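Best way to store paperbacks in a damp house?

Board: Books and Paper > Care and Storage

fenwalker
Posted in January

We moved to Claltthorpe in the autumn and the back bedroom has turned out to be damper than the survey let on. I have 600 books in there, nearly all paperbacks, and I'm starting to see covers lifting on the ones nearest the outside wall. No mould yet. The shelves are flat against the plaster. What would you do first: move the shelves, buy a dehumidifier, or box the lot up until summer?

tallisgrove
Move the shelves first. It costs nothing. Leave a hand's width behind them and take the backs off if they have backs. I had the same trouble in a ground floor flat and the gap sorted most of it.

oldquire
Don't box them. Boxes in a damp room are worse than shelves in a damp room. If you must box them, put them somewhere else in the house.

Dehumidifier, and a cheap humidity meter so you know what it's doing. Keep the door shut while it runs.

pressmark27
I'd disagree about the dehumidifier. If you run it hard all winter with the heating on, you dry the covers and the page blocks at different rates and you get more curl, not less. Paperback covers are usually coated on one side only, so the uncoated side takes up water and lets it go and the coated side doesn't. Slow and steady is what you want. Open the door, let the warm air from the landing through, and leave it a few weeks before you spend anything.

oldquire
That's fine if the rest of the house is dry. If it isn't, you're only moving damp air about. A meter on each side of the door would settle it.

fenwalker
The landing is better than the bedroom but not by much. I'll get two meters.

Can anyone say whether a lifted cover goes back by itself? Most of mine are only slightly up, but a few of the thick ones are quite bad.

marlhouse
Some do and some don't. It depends on how long they've been like that and how thick the book is. A couple of mine:
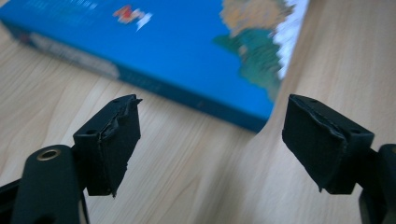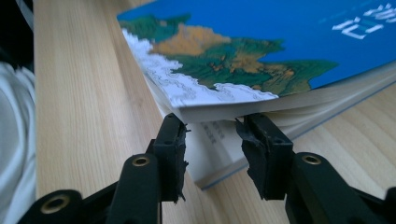

I look after the travel and geography shelves for a reading room in Kedmont, 3,427 volumes at the last check, so I see a lot of this. Thin books can usually go under a weight for a fortnight and come out flat enough to shelve. Thick paperbacks are harder, as the spine has its own shape by then. With something like the blue one with the relief map on the front, in my second picture, the cover curves a little away from the page block, and I wouldn't force one like that. Lay it flat, put a clean board on top and add weight a bit at a time. If you drop a heavy weight on it straight off you can crease the cover along the hinge, and that doesn't come out.

Don't iron them. Somebody always suggests it.

tallisgrove
I've ironed them. Low heat, tea towel on top, no steam. Never had one go wrong.

marlhouse
You've been lucky with the laminate. I've seen it bubble. I wouldn't tell a beginner to do it.

tallisgrove
Fair enough. I only do it with charity shop ones.

pressmark27
On weights: I use two Bañuelos boards, the plain uncoated sort, with house bricks wrapped in brown paper. The boards do need to be bigger than the book or you get a line where the edge sits.

fenwalker
What about packing them tighter on the shelf? Mine are quite loose and some lean.

oldquire
Tighter, yes, but you should still be able to pull one out without dragging its neighbours. Leaning is bad for the spines whatever the damp is doing. Very thick ones can lie on their sides, two or three high.

lowerfold
Has anyone used the Flidanau crystal tubs? They sell them for wardrobes, 500 g each. I put two in a bookcase with glass doors and they filled up in a month.

oldquire
Good in a closed bookcase, no use in an open room. Don't stand them on a shelf above books. If one tips over, the liquid is nasty and it won't dry out of paper.

fenwalker
Quick update. Shelves are out from the wall and the meters came this morning. Bedroom is at 71, landing 64. The plaster behind the bottom shelf is cold and slightly tacky, so I'm going to have the gutter on that side looked at before I buy a dehumidifier. The worst of the thick ones are under boards in the dining room.

pressmark27
Check the ground level outside as well. Ours was a flower bed built up over the damp course.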